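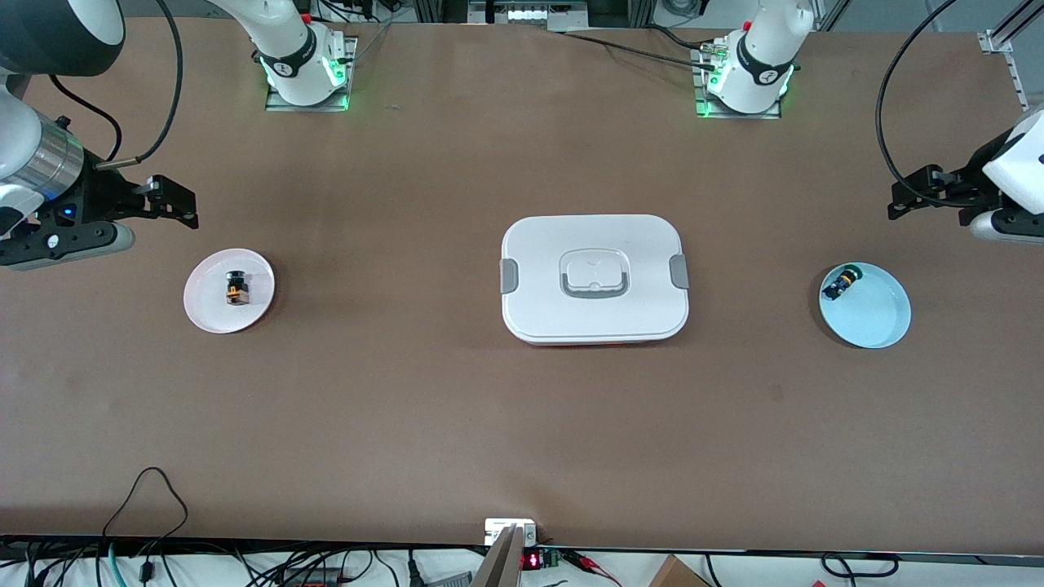

止まったはずのアームが、復帰ボタンを押したとたんに動いたのはなぜですか。

停止前に受け取っていた移動の指令がコントローラー側に残っていて、復帰と同時にその続きを実行したからです。

6月
文・記録係(Noline 双腕作業チーム)

双腕セル「Cervantes」復帰時の不意動作についての打ち合わせ 議事録

今回も私が書いています。前回の議事録が「固すぎて誰も読み返さない」と言われたので、今日はしゃべったとおりに近い感じで残します(正式な様式のほうは安全担当が別に起こします)。午後3時に始めて、終わったのは5時少し前。途中で休憩を入れるのを完全に忘れていました、ごめんなさい。

出席は作業チーム、安全担当、制御ソフトのGrillgateを見ている人たち、あとSiham Hegazyさんが回線の向こうから。最初のほうは音が途切れがちだったので、聞き取れなかったところは後でご本人に確かめて直しました。

1. 何が起きたか

まず私から経過を話しました。その場にいたのが私なので。

押しボタンスイッチを皿に分けて置く作業の、27回目の試行でした。左アームが皿へ下りていく途中で保護停止がかかりました。ここまでは普段どおりで、指先が皿のふちに触ると止まることは前からときどきあります。画面で停止を確かめて、皿を少しずらそうと思って机に手を伸ばしました。ずらし終わって、手を引いて、復帰を押した。そうしたら、こちらが次の試行を始めていないのに左アームがすっと下りたんです!

動いたのは2秒ほどの間のことで、私は非常停止を押しました。そのときの手はもう机の外にありましたが、引くのが遅かったら指と皿の間に入っていたかもしれません。けがはなし、皿も割れていません。ただ、正直かなり肝が冷えました。

「復帰を押したのは自分か、別の人か」と聞かれたので、自分ですと答えました。手を引いたのを見届けてから自分で押しています。ここが二人作業だったらもっと危なかった、という話になって、しばらくみんな黙りました。手を入れている人と押す人が別なら、声かけだけが頼りになりますから。

安全担当から、停止の表示が出ているあいだに手を入れたこと自体について質問がありました。今の手順書には「停止を確認してから物を直す」としか書いていなくて、私はそのとおりにやったつもりでした。でもその「停止」が保護停止でいいのか、動力を切った状態のことなのか、手順書のどこにも書いてありません。安全担当は後者のつもりで書いたそうです。私も、チームのほかの人も、前者だと思って読んでいました。これは議題4に回しました。

2. ログから分かったこと

Grillgateの担当から、当日のログを2,000行ぶん抜き出して読んだ結果の説明がありました。昼休みを潰して読んでくれたそうで、ありがとうございます。

流れとしてはこうです。上位のプログラムは「下りろ」という指令を小さく刻んで送っている。保護停止がかかるとアームは止まる。でも刻まれた指令のうち、もう受け取ってしまったぶんは待ち行列に残ったまま消えない。復帰すると、残ったぶんを先頭から実行する。上位のほうは停止した時点で試行を失敗扱いにして終わっているので、画面では「待機中」と出ます。つまり画面は待機中なのに、アームには続きの仕事が残っている。これは怖い。

私は「復帰したら待ち行列は空になるものだと思っていた」と言いました。担当によれば、前の版では確かに空になっていたそうです。更新のときに、停止からなめらかに再開できるようにと既定値が変わっていて、変更履歴にも一行書いてあった。読んだ人はチームに一人もいませんでした(私も読んでいません)。

右アームでも同じことが起きるか、という質問には、設定が共通なので起きるはず、との答え。今回は右が止まっていなかったので出なかっただけです。あとで議題5の確認試験に右も入れることにしました。

グリッパーのほうはどうか、という話も出ました。グリッパーの開閉は別の通り道で送っていて、待ち行列を使っていないので、残っていた指令で勝手に閉じることはないだろうとのこと。「だろう」では困るので、こちらも試験で確かめます。

それから速度。あのとき左アームの下降速度の上限は毎秒100ミリに設定してありました。遅くしてあるから避けられる、というのがこれまでの私たちの言い分でしたが、手が皿のそばにあったら避ける距離がそもそもありません。速度の設定を安全の理由に数えるのはやめよう、と安全担当。反対なし。

3. そもそもなぜ皿で止まるのか

ここは少し脱線しましたが、大事だったので書きます。

保護停止が珍しければ、復帰を押す回数も少なくて済みます。今は下りるときに指先が皿のふちや机に触れて止まることが多く、押すのに慣れてしまっているんですよね。私も一日に何度も押していて、押す前に画面をちゃんと読んでいるかと聞かれると、うーん、という感じでした。

高さの見積もりは手首のカメラを頼りにしています。白いものが強く照らされるとふちの位置がずれて出る、という意見が作業チームから出ました。照明を弱める案と、下りる高さに余裕を持たせる案があって、ここはかなり揉めました。照明を弱めると今度は黒い部品が読みにくくなる、余裕を持たせるとスイッチを落とすように置くことになって転がる、と、どちらにも言い分があります。

Tomsideに頼んで皿の受け具を作ってもらう案も出ました。皿の位置が決まれば、停止のたびに手でずらすこともなくなります。私はこれに賛成です! ただ、皿をわざと動かして条件を変えたい試行もあるので、全部を固定にはできないとのことでした。見積もりだけは取ることになりました。

結論は出ていません。照明と高さの組み合わせを作業チームで試して、次の打ち合わせに持ってきます。
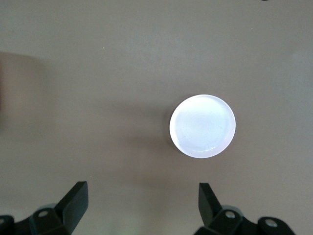
4. 手順書の直し

安全担当が画面に手順書を出して、その場でみんなで直しました。決まった文面だけ写しておきます。

・机の上に手を入れる前に、アームの動力を切る。保護停止の表示だけで手を入れてはならない。
・復帰を押す前に、Grillgateの画面で待ち行列が空であることを見る。空でなければ消去を押し、もう一度見る。
・手を入れる人と復帰を押す人は同じ人とする。代わるときは動力を切ってから代わる。
・復帰のあとアームが動いたら、試行の途中でも非常停止を押す。止めた理由は後で書けばよい。

最後の一行は私がお願いして入れてもらいました。非常停止を押すと立ち上げ直しに時間がかかるので、つい様子を見たくなるんです。あの日も一瞬「もったいない」と思ってしまって、それが自分でも嫌でした。

動力を切ると机の上の片づけに時間がかかる、という声も作業チームから出ました。それはそのとおりで、一日にこなせる試行は減ります。安全担当は、減ったぶんの予定は自分が掛け合うと言ってくれました。録音を聞き直しても確かにそう言っています(念のため書いておきます)。

あと細かいことですが、消去のボタンが設定画面の奥にあって見つけにくいです。慣れた人でも迷います。Grillgateの担当が、表の画面に出すように直すと約束してくれました。それまでは場所を書いた紙をセルの脇に貼ります。紙は私が作ります。

5. 再開の条件と確認試験

セルは今止めてあります。再開には、待ち行列の既定値を前の版の動きに戻すことと、確認試験に通ることの両方が要る、で全員一致しました。

試験のやり方は次のとおり。左右それぞれのアームで、下りる途中にわざと保護停止をかけて、復帰を押し、動かないことを見る。グリッパーが開いているとき、物をつかんでいるとき、両方でやる。机のまわりには誰も入らない。押す人は離れた操作卓から押す。一度でも動いたら試験は不合格で、セルは止めたまま原因を調べ直します。

試験で使う物についても相談しました。あの日と同じ条件に近づけたいので、皿とスイッチ、それにふた付きの白い容器も置いてやります。皿の上にスイッチがもう載っているところへ下りる場合も含めます。先に置いたスイッチに指先が当たって止まることがあって、皿のふちで止まるのとは止まり方が違うかもしれないからです。緑のボタンのほうは頭が大きいぶん、向きによっては皿からはみ出すので、そういう置き方も混ぜておきます。
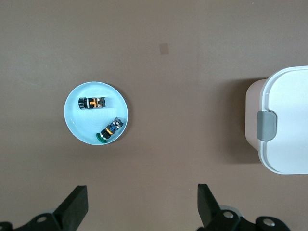

Siham Hegazyさんからは、試験で動かなかったとしても、それは待ち行列が空だったからなのか、たまたま残りの指令がなかったからなのか区別がつかないのではないか、という指摘がありました。停止をかけた時点で指令が残っていたことをログで示せない回は、合格の数に入れるべきではない、と。

これは全員「ああ」となりました。言われてみれば当たり前なのに、私たちだけで決めていたら抜けていたと思います。Grillgateの担当が、停止の瞬間に残っていた指令の数をログに出すようにするとのこと。試験はその直しが入ってからにします。

Sihamさんはもう一つ、既定値を戻しても次の更新でまた変わるかもしれないから、起動のたびに設定値を読んで、違っていたら動力を入れさせない仕組みがほしい、とも言っていました。こちらはすぐには作れないそうです。当面は始業時に人が設定画面を見て記録します。用紙の欄は安全担当が足します。

6. その他

更新の変更履歴を誰が読むか。これまで誰の仕事でもなかったので、更新を当てる人が読んで、動きに関わる行をチームの掲示に貼ることにしました。英語のままでかまいません。訳すのを待っているあいだに更新だけ先に入る、というのが一番まずいので。

机の手前側のケーブルについても一言ありました。非常停止を押しに行くとき足元が気になる、という話です。今回の件とは別ですが、止めているあいだに束ね直します。作業チームで。

ほかのセルへの連絡は安全担当から今日中に。同じ版を入れているセルは、待ち行列の確認が済むまで保護停止からの復帰を禁止します。

7. 宿題

作業チーム:照明と下りる高さの組み合わせを試す。ケーブルを束ねる。
Grillgate担当:既定値を戻す。停止時の残り指令数をログに出す。消去ボタンを表の画面へ。
安全担当:手順書の改訂版を回す。ほかのセルへの連絡。始業時の記録欄。
Siham Hegazyさん:起動時の設定確認について、案を一枚にまとめる。
私:貼り紙、Tomsideへの見積もり依頼、この議事録。

次の打ち合わせは、ログの直しが入った時点で私から声をかけます。議事録の間違いに気づいた方は、直接書き換えずに私に言ってください。前回、二人が同時に直して片方が消えました。

最近の記録
・Cervantes 始業点検の用紙を変えました
・Grillgate 更新後に画面表示が遅れる件
・グリッパーの指先パッド交換のめやす
・Tomsideとの打ち合わせメモ(治具の納期)
・非常停止のあとの立ち上げ手順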